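Bench notebook, Wirik workshop
January 12, 2021

Spice shelf, layout and labelling

Carried on with the seasoning set on the butcher-block table. The purpose is to settle which containers live on the raised shelf and which stay on the table top, and to get a layout that can be put back the same way each time without measuring. The Killine layout sheet is out of date. It assumes jars of one diameter, and ours have not matched since April.

Table width between the rails is fine for the full set. The shelf is the limit. It is shallow, and a second row at the back is hard to get at once the front row is in. The squarish tins waste less of it than the jars do, but they have to go in straight or they take up the same room as a jar.
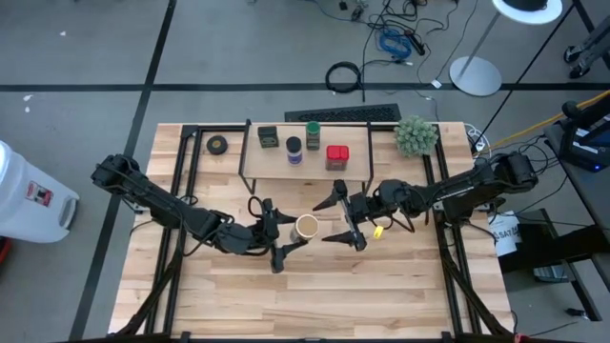

The shelf top is the same pale wood as the table and shows every ring. Wiped down with a barely damp cloth and left to dry before anything went back. No oil on it until the end of the month, when the table gets done too.

Lid colour is still the quickest way to tell the containers apart from the side of the table. Red, green and yellow are no trouble. Black is the weak one — it disappears against the rails and the shelf legs. Options considered for the black lid:

Paint pen on the rim. Rubs off, tried last year.
Coloured dot on top. Fine from above, no use from the side.
Leave the lid alone and rely on the label. Current choice.

Three containers in a tight row can be lifted as a block with two hands, but taking only the middle one out shifts both neighbours. If a row is kept on the table, leave a finger's width between lids. The Ibarra people asked for the row closed up so the set looks tidier. Told them tidy is for the shelf.

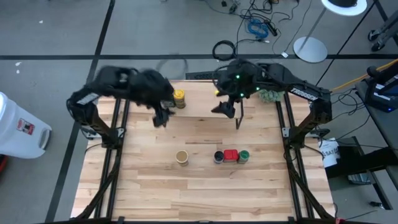 Labelling

Stickers on the lid edge, facing front. Tape on the body only where there is a plain patch to take it, and never over the name of the contents. Handwriting on tape is acceptable for internal numbers, provided it is in dark ink and big enough to read standing up.

The Tenberg stickers hold on smooth plastic and lift on anything ribbed. Ordered a roll of 800 of the smaller size, part 578 in their list. Will go on as old ones fail, no need to redo the lot.

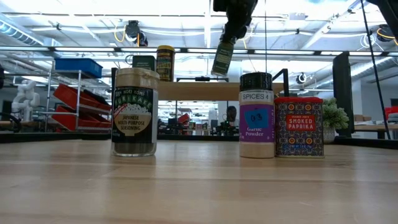
Numbering needs one more pass before the list is typed up. Printed stickers and handwritten tape were brought in at different times and the two sets of numbers were never reconciled. The garlic powder has both: SPICES 4 on the white sticker under the cap, and what looks like 03 on the blue tape, which also covers part of the purple label. Proposal is to keep the printed number and take the tape off. The furikake's wide lid also needs more clearance on the shelf than the sheet allows.

To do

Redraw layout sheet with real diameters.
Move tape off product names.
Check the shelf legs for level.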